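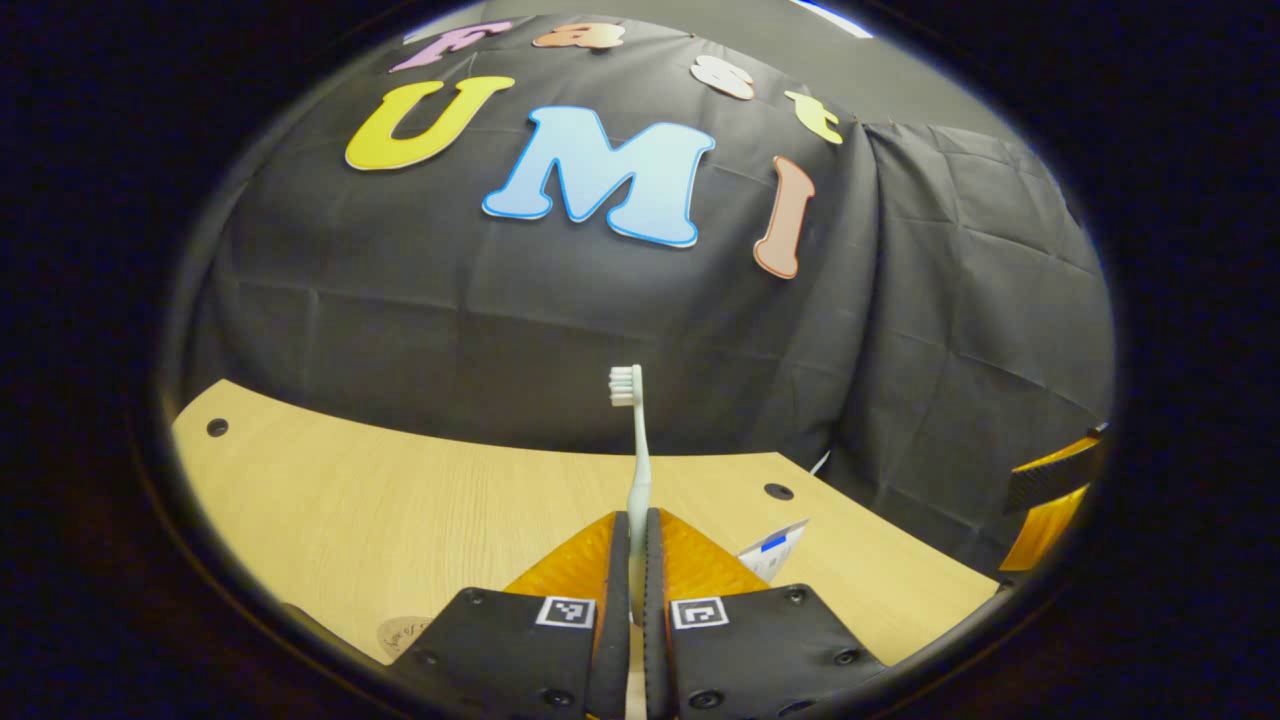

Atelier Décor – Juvley

Coucou à tous ! Les lettres en mousse sont accrochées sur le tissu noir et moi, j'adore le résultat – surtout le grand M bleu clair (mon chouchou, je l'avoue). Bon, les plis du tissu se voient encore pas mal, alors si quelqu'un a un défroisseur vapeur à me prêter, je prends ! Oana Zamfir garde les chutes de mousse dans le placard 56, servez-vous avant la fin de la semaine, et laissez-moi un peu de jaune, merci !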